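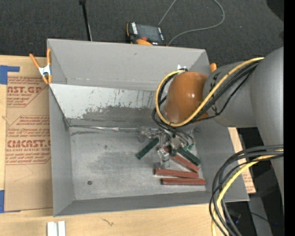
Scuffs and scrapes inside a metal parts bin, worth fixing?

Posted by trekunberg_shop in Workshop & Storage

I have an open gray metal bin that sits on a wooden table and holds long rectangular blocks, green ones and red ones. The sloped panel inside has dark scuffs and some short vertical scratches. The bottom is bare brushed metal and has gone cloudy toward the middle. The blocks go in and out all day and I don't want marks on them. Can I clean the bin up or should I line it? I bought it from Gillgate in July and would like to keep it.

2 answers

D'Souza
Start by finding out what the marks are. Wipe one with a damp cloth and a drop of dish soap. If it comes off, it's rubbed-off material from whatever you keep in there, and the rest will clean up the same way. If it stays, it's wear in the surface.

For the bare bottom, wash it, rinse it and dry it right away. A cloudy patch on bare metal is often just old residue. If you use a scouring pad, go with the grain and keep it off any painted parts.

Then cut a rubber mat to fit the floor. Leave the sloped side alone unless the blocks really do pick up marks from it. Take the mat out when you wash the bin, or water will sit under it. Also pick out any stray washers or other hardware before you load it. A loose washer under a block will scratch both.

Posted at 9:40 a.m. Viewed 1,748 times

Asumness
mine looks way worse and I never did anything to it, works fine. if you do line it don't use cardboard, it gets soggy and falls apart. felt is ok if the bin stays dry

Posted at 4:15 p.m. Viewed 1,069 times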